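**Subject:** Re: [toylending] Late fees, missing pieces, and what to write on the card

Replying to the Calado message from last week, with most of it trimmed. I have been meaning to write up how we do this at Vernarwood for a while, so it covers more than was asked. The soft animals come up only at the end. We keep ours in a wicker basket with braided rims and they give us very little trouble.

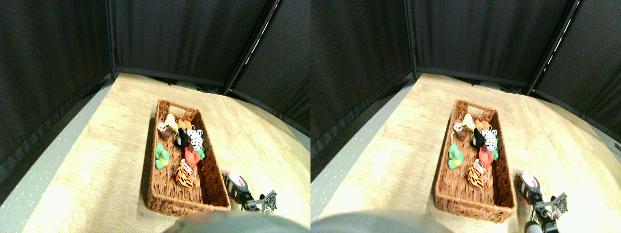

**Lurdes Rocha**
Vernarwood Toy Lending

> We are a year in and our late fee is a dollar a week per item. Families who owe more than five dollars tend to stop coming. We have also had three puzzles and a train set returned with parts missing and no agreement at the desk about what to charge. What do the rest of you do?

We dropped late fees two years ago in April. Before that we charged fifty cents a week, and the money it brought in didn't cover the stamps and phone time spent chasing it. The pattern was the same as yours. A family would owe six or seven dollars, feel awkward about it, and keep the toy at home. Then we had neither the fee nor the toy.

What we do now is stop new loans on a card when anything on it is more than three weeks overdue. The block comes off when the item comes back, with no other penalty. Last year we made 1,716 loans and wrote off eleven items. The year before the change we wrote off nineteen, on fewer loans. I wouldn't claim the policy did all of that, as we also moved our hours to later in the day and returns got easier for people who work.

> Do you send reminders before or after the due date?

Both. One goes out two days before and one a week after. The one before does nearly all the work. Ours come from Urkon, which we also use for the catalog, and the wording can be edited. The default text was stiff, so we changed it to this:

> Hello, your toys are due back on Wednesday. If you need another two weeks, reply YES and we will renew them.

About half of the replies are a yes. We let people renew twice unless someone is waiting.

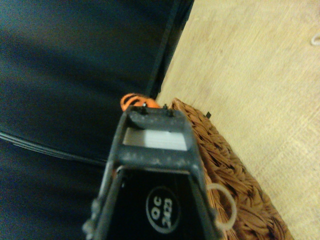
The waiting list is the one place where we are strict. If a toy is reserved, the renewal is refused and the message says so. Ride-on toys and the marble runs are nearly always reserved, and in summer the water table is as well. For those we shortened the loan from three weeks to two. There were some complaints at first and then there weren't.

> How do you handle missing parts? We count everything at the desk but it takes forever when there is a line.

We stopped counting at the desk. Everything in a set goes home in a drawstring bag with a card listing the contents, and the family checks it that evening. If something was already missing, they text us by the next day and it isn't held against them. When it comes back, the bag goes on a shelf and we check it after closing. It can't go out again until the card is initialed.

The contents card took us several tries. Things that helped:

- Write the number of pieces in large type at the top. The full list goes underneath in smaller type.
- Say what counts as a working set. A bucket of blocks short by two is still a bucket of blocks. A puzzle short by one isn't a puzzle.
- Put a photo on the back for anything with odd-shaped parts. People don't know what a "coupler" is.
- Laminate it, and keep a spare copy in the file.

On charging: we ask for the replacement cost if the part can be bought, and nothing if it can't. Train parts can usually be had secondhand in mixed lots. Puzzle pieces can't, so a spoiled puzzle goes in the free bin by the door with "1 missing" on the lid. They are always gone by the end of the day.

> Does anyone have a figure for what to budget for replacements?

Ours is 400 dollars out of a total of 4,000, with 278 items in the catalog. We spent nearly all of it last year. Batteries are in a separate line and I would suggest you do the same, or they will eat it. The group at Pramov budgets less but takes more donations than we do, and they have someone who repairs wooden toys. We have to buy new.
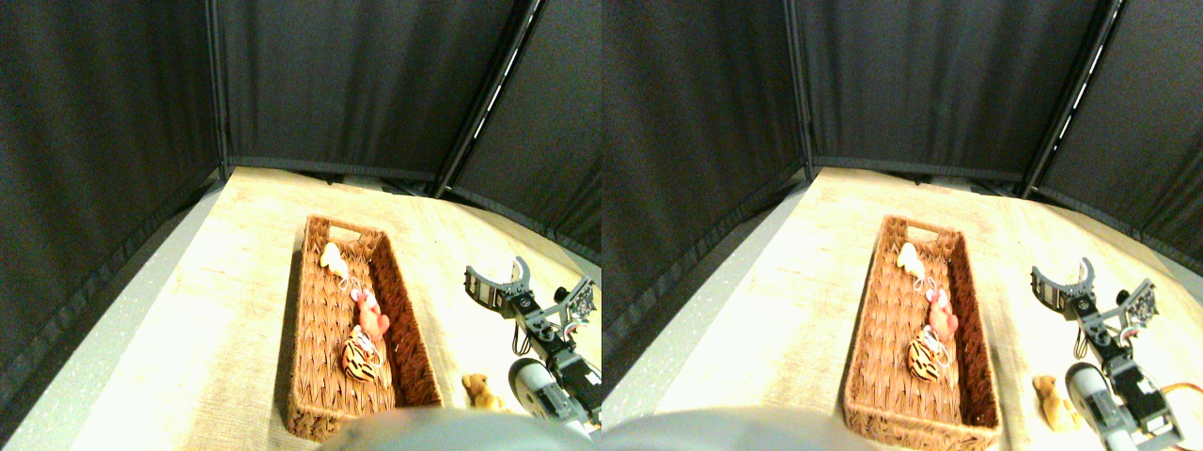

I should add that the replacement line doesn't pay for anything lost outright. We have a small deposit for that, twenty dollars per family, paid once on joining and returned on leaving. We waive it if asked and don't want a reason. Very few ask.

> Last one: cleaning. We wipe everything down but I am never sure it is enough.

We go by what it is made of:

1. Hard plastic gets dish soap and warm water, a rinse, and a night on the rack. Anything with a seam that holds water gets shaken out and stood on end, or it will smell within the month.
2. Wood gets a damp cloth and is dried right away. We oil the unpainted pieces twice a year. Don't soak them, even the small ones.
3. Cardboard and paper get a dry cloth and a look for stains. If a board game box has split, tape the inside corners, where the tape won't peel.
4. Soft toys go through the machine in a zipped pillowcase on cold and then air dry. If the tag says surface wash only, we don't accept it as a donation.
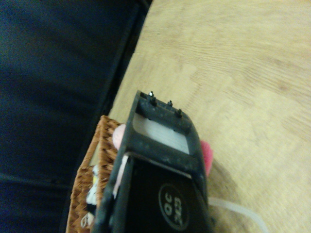
5. Electronics get the batteries out first, then a barely damp cloth. Check the contacts while the cover is off. Leave the batteries out until the toy is next borrowed.

Our blank contents card and the text of the overdue message are in the list's shared folder, under Vernarwood. Change whatever you like. If anyone has a better way to store floor puzzles than flat in a drawer, I would like to hear it. We are out of drawers.

Lurdes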